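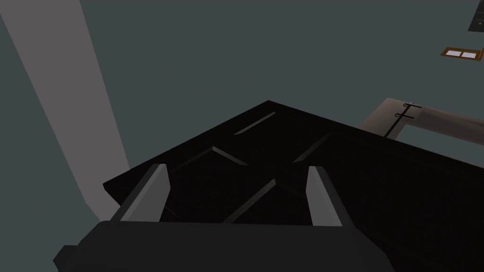 Black panelled front, computer render.

Stop cheering the export total

Another set of trade figures, another round of clapping. Exports up. Everybody pleased. The minister pleased, the chamber pleased, the local paper pleased enough to put it above the football.

I sell hinges and cabinet fittings abroad for a living, or did until I started spending half the week on forms, and I'd like to put in a word against the total. It's the wrong number to look at. It tells you what left the country. It says very little about who is still able to send anything.

Take Oltmanns, where I did eleven years in the export office. Family firm, decent product, customers in places you'd need to look up. When I started, a small order to a new country was a good day. Somebody rang, you quoted, you packed it, the carrier took it. Now a small order to a new country is a meeting. Is it worth it. Usually the answer is no.

I kept a note last July of what one order needed. A single pallet, value 1,710 euros. Twenty-four separate entries on the customs side, counting the ones we had to redo after the code for one screw set was changed half way through. Two origin statements, as the first had the wrong wording for that market. A supplier declaration from Konis, who make our springs, and who took nine days to send it, and I don't blame them, they have the same problem as us but with more customers asking. Then the carrier's handling fee, then the agent's fee, then a storage charge at the other end while someone looked at the origin statement.

The margin on that pallet was gone before it reached the port. We sent it anyway, out of pride mostly. The customer was happy and wanted to re-order. We said we'd get back to him.

None of this shows up. The pallet counts as an export, 1,710 euros, up it goes into the total with everything else. The second pallet, the one we never sent, isn't counted anywhere.

Rainer Kohlhase, who ran dispatch in my day and is still better informed than any bulletin, reckons the firm ships to fewer countries now than in any year he can remember. Value's up though. Bigger lorries to the same three buyers. On paper Oltmanns is a success story, and I've heard it called one from a stage.

I know the reply. Kerstin Weidemann made it to me across a table at the chamber evening on 11th March and she made it well. Trade has always favoured scale. Rules protect buyers. Small firms can use a platform, or an agent, or piggyback on somebody larger. And the paperwork is going digital, so give it time.

Fine. I've given it time. The digital system asks for the same things the paper did plus a password. As for the platforms, we tried Hestance for a year and they were perfectly competent, but the fee made sense at 100 consignments and we had 35. There was no price for 35. The girl on the phone was very nice about it.

And the rules do protect people, some of them. I'm not arguing for a free for all. I want to know who made the part as well. What I can't see is why a box of hinges worth less than a weekend away needs the same file as a container of them.

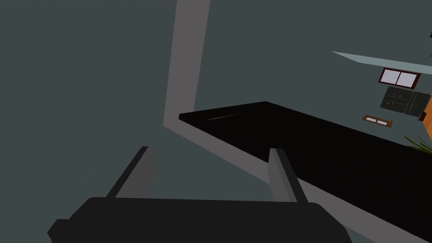

What a better number would look like

Count the firms. Publish it next to the value, same size type, same press release. How many businesses exported anything this year, how many did it for the first time, how many have stopped. The customs people must have it, every declaration has a number on it with a name behind it. It would cost an afternoon.

Then count destinations per firm. If the total rises while the average exporter drops from nine countries to four, that's not strength. It's a lot of eggs going in one very big basket, and when the basket has a bad year we'll all be shocked and there will be a task force.

Frauke and Mattes Mühlbauer stopped selling abroad altogether. Small workshop, drawer runners, lovely stuff. They had a buyer in Accra, Nkrumah Sarpong, who'd been with them since the beginning and who I met once at a fair. He now gets his runners from Standis. More expensive, he told me, and slower, but the papers are always right. You can hardly argue. He's got joiners waiting.

Lose a customer like that and you don't get him back by simplifying a form three years later. He has a new supplier. The person at your end who knew how to do his paperwork has retired, or writes columns.

A threshold would do it, in my opinion. Below a certain value, one page, one code for the lot, spot checks afterwards and a proper fine if you've lied. Set it where you like and move it if it goes wrong. I'd start low, I'm not greedy.

But I don't expect it soon, because nothing in the headline figure says there's a problem. The line goes up, and a line going up doesn't get anyone out of bed. So print the other line as well, please. Next quarter would do. If I'm wrong and there are more of us than ever, I'll say so on this page and buy Kerstin her diner.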